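Going through my grandmother's letters

31 Jan 2022

My grandmother wrote letters every week until she was in her eighties, and she kept most of the ones she got back. When she moved into the smaller apartment they went to my aunt, and when my aunt ran out of closet space they came to me. There were two shoe boxes and a suitcase with a broken clasp. I put off opening them for most of a year.

I started in January because the weather was bad and I had a week off. My plan was to sort by date. That lasted one evening. Half of the letters have no date at all, or just "Monday night," and the postmarks are smudged. So I went by handwriting, which worked much better. After a couple of days I could tell who a letter was from before I got it out of the envelope.

Most of them are from her friend Annunziata Sartori. They met at their first job, in the office of a button company called Drulta, and when Annunziata married and moved across the state they kept it up by mail. I counted her letters because I wanted to know how many folders to buy. There are 448. I only have her side of it. I have no idea what happened to my grandmother's half, and Annunziata's daughter doesn't know either. I wrote to ask.

The letters are mostly about ordinary things. What the butcher charged. Who was sick. A long feud with a neighbor over a fence, which goes on for years and then stops without any mention of how it ended. She copied out recipes and then corrected them in the next letter ("I said 200 grams of flour, that was wrong, use your judgment"). I tried the almond cake and I think there is still a mistake in it somewhere.

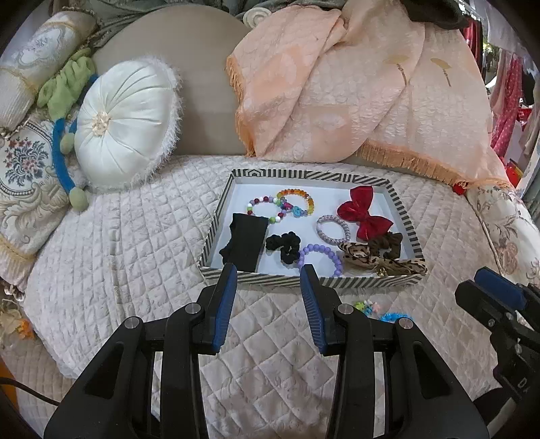
4 min read

What surprised me was how little they wrote about the big events. My grandfather's death gets one page. It's a good page, and I read it several times, but the letter after it is about curtains. When I told my mother this she said that was how they both were. They had talked on the phone that week, and there was no need to put it all down again.

Some practical notes, in case you have a suitcase like this in your own house.

Take off the rubber bands first. The old ones had gone brittle and stuck to the envelopes, and I had to ease them off with a butter knife. Paper clips leave rust, so those went too. I kept every envelope with its letter, even the torn ones, and wrote my guess at the year in soft pencil on a slip of paper instead of on the letter itself.

I bought a flat storage box from Mokico that holds 600 sheets. It was more than I wanted to spend. The lid fits well and it slides under the bed, so I have stopped complaining about it. The first one I ordered, a Farina, was too short for the longer envelopes and I sent it back.

For scanning I used the library's machine, which is slow but free. I could do one folder in a visit before my back gave out. I've finished 7 folders so far. My cousin thinks I should just photograph everything with my phone and be done with it, and for the later letters I probably will. Those are in ballpoint and easy to read. The early ones are in a pale blue ink that needs the better scan.

I haven't decided what to do about the private parts. There are a few letters where Annunziata says things about people who are still alive, and some of it is unkind. I've put those in a separate folder for now. My mother says to leave them in with the rest. My aunt says to burn them. I will ask Annunziata's daughter when I send her the copies, as it's more her decision than ours.

There is one letter still sealed. It was stamped and mailed, and it got here, and for some reason it was never opened. I've held it up to the lamp and can't make out anything. It's on the shelf over my desk, and I'm waiting until my mother visits so we can read it together.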